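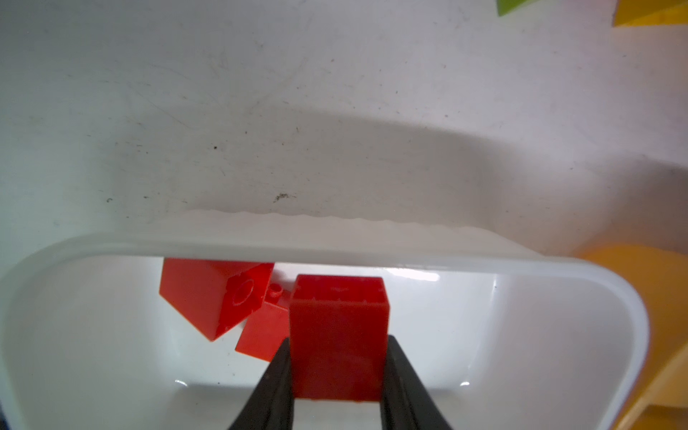 Red plastic building bricks in a white bin.

Visit to the Gendlow telephone polling center
July 2021

The open day at Gendlow covered the spring voter survey for the Dastgate council election, from sample design to the weighting of the final file. Four of us attended from the regional survey methods group. Fathima Kodikara, the field manager, led the tour, and Mizanur Majumder took the session on weighting.

The survey reports 1,125 completed interviews. The sample was drawn from two sources: the voter register, where a phone number could be matched, and random mobile numbers. Register records were stratified by ward and by year of last recorded vote. Mobile numbers were screened at the first question for residence in Dastgate, and calls to people outside the district were ended there.

Interviews are done in a single room with partitioned desks. Each number gets up to eight attempts, spread over daytime, evening and weekend shifts. The calling software, Trorkon, sets the order of calls and locks a record once it is coded as a refusal. Supervisors listen in on live interviews and fill out a score sheet on question wording, probing and pace. We heard one practice interview. The interviewer read the candidate list in rotated order, then moved to the follow-up for undecided voters: "Which way are you leaning today?"

The vote question comes second in the questionnaire, after likelihood of voting. Elsie Whitcombe from our group asked why the issue questions were placed later. Kodikara replied that an earlier draft opened with road repairs and rents, and that the share naming the sitting council leader dropped in that version. The split test was small and has not been published.

Majumder weights by age, sex, ward and education, with weights trimmed at 4. Past vote is left out. He considers recall of the last council election too poor to use, given how many respondents report voting in it compared with the official turnout. Debashish Chowdhury disagreed and would include it with a turnout correction. The point was not settled.

The published tables give a margin of error for the full sample but no design effect. Ward figures are shown without interval estimates, and several wards have very small bases. Kodikara said the tables for the October survey will carry both. We asked for the call outcome codes as well, and she agreed to send them with the questionnaire.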